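Section 6: Setting Up a New Accession Batch in Karport

If you've made it this far, you have a login and a working scanner, and you've probably already met the Karport start screen. Now we get to the part I like best, which is putting real objects into the catalog. I'm going to use the Holtdale gift as my running example, mostly because I spent my whole September on it and I can still recite the numbers in my sleep.

Before you begin

Have the signed deed of gift next to you. Karport will let you open a batch without one (I wish it wouldn't!), but you'll get stuck at step 5 and have to start over.

1. Open the Collections tab and click New Batch. Don't use Quick Add. Quick Add is for single items, and it skips the donor screen.

2. Type the batch number. Ours was 763. No spaces, no dashes, no letters in front. I know the old paper ledger put a letter in front, and I miss it too, but Karport sorts those to the bottom of the list and you'll never find them again.

3. Pick the home building. Your choices are Jardale Main and Hung Annex. Choose the building where the objects will live for good, even if they're sitting on a cart in the other one today.

Note: If you pick the wrong building, you can change it until the first object is saved. After that you'll need me to unlock it.

4. Enter the number of objects. The Holtdale gift came to 1018, and that included every loose photograph. An album counts as one object if the pages are bound. If it has fallen apart, count the pages - and yes, I've had long arguments about this and I lost.

5. Fill in the donor screen straight from the deed. Spell names the way the donor signed them, including middle initials. Leave the Credit Line box blank for now; it fills itself when you save.

6. Click Save and Reserve. Karport sets aside a run of catalog numbers for you. Write the first one in pencil on the batch folder. Mine was 3973, and the run went up from there.

Caution: Click Save and Reserve once and then wait. It can look like it's doing nothing. A second click reserves a second run of numbers, and we can't give those back.

7. Print the tags. Use the acid-free stock in the top drawer and load it shiny side down. Tie tags on with cotton tape, never with wire or rubber bands.

Caution: Never put a tag, sticky note or paper clip directly on a photograph, a ribbon or an apron. Slip the object into its sleeve first and put the tag in with it.

Checking your work

Go back to the Collections tab and search for your batch number. You should get one line, with the object total at the far right. If you see two lines, stop there and send me the batch number before you add any objects. It's a small fix at this stage and a pretty miserable one later on (ask me how I know).

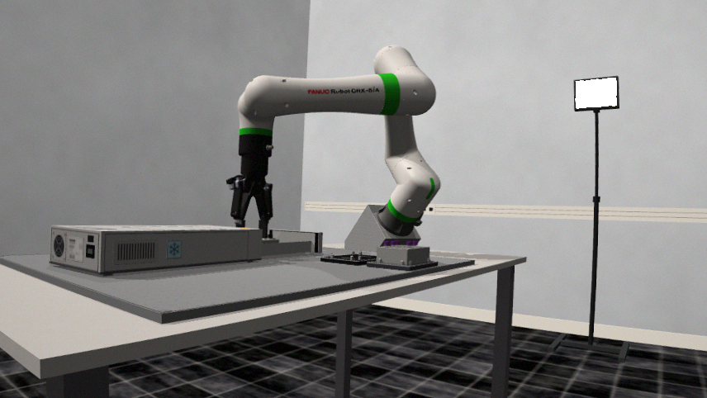 Written by Cheuk-hei Wu
Last updated 6/9/20

If your start screen doesn't match these steps, log out, log back in, and check that you're in Collections and not Loans. The two tabs look a lot alike, and I still open the wrong one before coffee. Scanning and file names are in the next section.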